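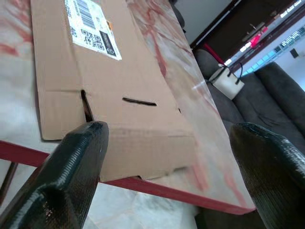
Carton folded flat, shipping label still attached.

**Reusing corrugated cartons for outbound parcels: what is the limit?**

**twada_parts**
I send secondhand radio parts and the occasional complete set. Until now I have bought new cartons. Inbound cartons pile up, so I want to reuse them, and I need a rule for when a carton is finished. The next item is a 1939 table set with the chassis removed from the cabinet. The chassis goes separately and weighs 1430 g.

Two things I want settled:

1. How much strength does a carton lose when it is folded flat and set up again?
2. Does the old label have to come off, or can the new one go on top?

Carrier is Podach, handed in at the Urnthorpe depot.

Takumi Wada

**flutecount**
Folding on the factory score lines costs very little. The scores are already crushed and the board is meant to hinge there. Folding anywhere else is a different matter. A crease across a panel flattens the flutes along that line, and the panel will buckle there first under a stacking load. Check the vertical corners too. Most of the compression strength of a box is in the corners, and a carton with one soft corner should go in the recycling even if the panels look fine.

For 1430 g I would reuse a sound carton once and not think about it.

**kpant**
I disagree with "once" as the rule. The number of trips tells you nothing unless you know what the trips were. I have had cartons come back from a 2000-mile round trip in better shape than new stock that sat in a damp shed. Moisture does more harm than handling. Board that has taken up water and dried again looks normal and feels slightly soft when you press a thumb into the panel. Reject on the thumb test and ignore the history.

**flutecount**
The thumb test is subjective. I have seen two packers grade the same pile and agree on half of it.

**kpant**
Then have one packer grade it. A rule based on trips needs someone to mark each carton every time it comes in, and I have never worked in a place where that lasted past the first busy Thursday.

**oldstock_len**
On the label question: take it off or cover it completely. Sorting equipment reads any code it can see, and an old routing code can send the parcel back where it came from. Mine went from Pattinasarany's shop to me, then out to a buyer, then straight back to Pattinasarany's. Nine days and no damage, but the buyer had already opened a claim.

Paper labels peel badly. If you pull fast, the top liner comes with it, and the liner is doing a lot of the work in that panel. Warm the label with a hair dryer on low, lift one corner, and pull slowly at a flat angle – the adhesive lets go before the paper does, most of the time.

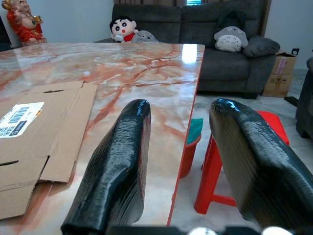

Is clear packing tape over an old barcode enough to stop it from scanning?
Clear tape leaves the bars readable, so cover the whole code with an opaque label or black it out with a wide marker.

I would add that the small square codes count as well. People cross out the long barcode and leave those.

**twada_parts**
Understood. I had been running one marker line through the long code. Is that any use?

**flutecount**
Depends on the direction. A line drawn along the length of the code, crossing every bar, leaves readable bar above and below it. Lines parallel to the bars change the pattern, which works better. The square codes have error correction and can survive a fair amount of scribbling. Full coverage is the only version I trust.

**kpant**
Agreed on that part. White full-sheet labels cut in half are cheaper than the blackout kind, but hold one up to a lamp first. Thin stock lets the old print show through. Two layers fixes it.

**benchload**
Nobody has mentioned closure. Reused flaps have torn fibers where the last tape came off, and new tape laid on the same line is sticking to loose fuzz. Move the strip over, or use the H pattern with 3-inch tape so that the ends are on clean liner. I use Lokell water-activated tape on anything secondhand. It bonds into the fiber and does not care much about fuzz.

**oldstock_len**
Lokell is fine, but it needs a wet-out pad and a minute of pressure. For one chassis a week I would stay with plastic tape.

**benchload**
A wet sponge in a saucer does the job.

**twada_parts**
Decision for the chassis: carton with four firm corners, no creases off the score lines, old label fully covered, H pattern closure. The cabinet gets a new double-wall carton. I will report back if Podach manages to lose either of them.

**kpant**
Put a second copy of the address inside the carton before you tape it. Also bag the loose knobs.

Kusum Pant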